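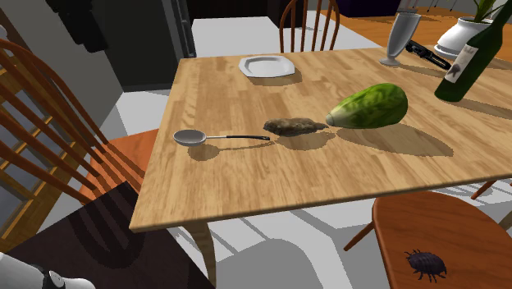 Has anyone here done the Ginton show at Killberg Hall from the balcony? They play there in October and the floor is sold out, so what's left is balcony at 110 each, plus whatever Meinecke adds at checkout. I saw them once before, standing, and it was loud but clear. My worry is the sound upstairs. The hall got a new dance floor, short planks in mixed honey and pale brown like the tabletop with the ladle on it, and I've read that bare wood makes a room sound harsh. Does it matter once the place is full?

rowQ_pete
posted July 14, 2022

---

stelmakh_m wrote:

I was in the balcony for Moner last winter, after the floor went in. First three rows are fine. Behind that you're under the roof slope and the vocals get muddy. The floor itself makes no difference with people standing on it.

Myroslav Stelmakh

---

backline40 wrote:

Disagree about the back rows. I sat in row 6 for the same Moner show and heard every word. Depends which side you're on. The mixing desk is left of center, so sit left.

---

stelmakh_m wrote:

I was on the left. Row 5. Muddy.

---

rowQ_pete wrote:

OK, so front rows if I can get them. Right now Meinecke shows me rows 4 to 7 and two singles in row 2. There are two of us. Would you split up for better seats?

---

Carla_in_the_pit wrote:

Yes. You don't talk during the songs anyway. Meet at the bar in the break.

---

backline40 wrote:

I wouldn't. 220 for the two of you and then you sit with strangers. Wait for returns. When Moner played, floor tickets came back on sale two days before. I got mine for 40 under the original price that way.

---

Carla_in_the_pit wrote:

Didn't you just say you were in row 6 for that one?

---

backline40 wrote:

Moner did two nights. Row 6 the first night, floor the second.

---

timo.s wrote:

I worked the door at Killberg for two seasons. Capacity with the balcony open is 1,301. They usually hold back a block for the band and the promoter, and what isn't used gets released the week of the show. It goes up on the site in the morning, no announcement. No guarantee, I've seen years when nothing came back.

One more thing, balcony tickets can't be swapped for floor at the door. People try it every time. If you buy row 4 now and floor comes up later, you have to sell the row 4 seats yourself.

Timo Schmieder

---

rowQ_pete wrote:

Thanks, didn't know that about swapping. Is parking still behind the hall?

---

timo.s wrote:

Yes, but the exit is one lane. Take bus 607 if you're coming from the station side. Last one leaves after the encore unless they run long.

---

Carla_in_the_pit wrote:

Ginton always run long. Drive.

---

rowQ_pete wrote:

Took the two singles in row 2. Fees were higher than I expected, but it's done. If anybody has a pair on the floor they can't use, send me a message and I'll put mine up here.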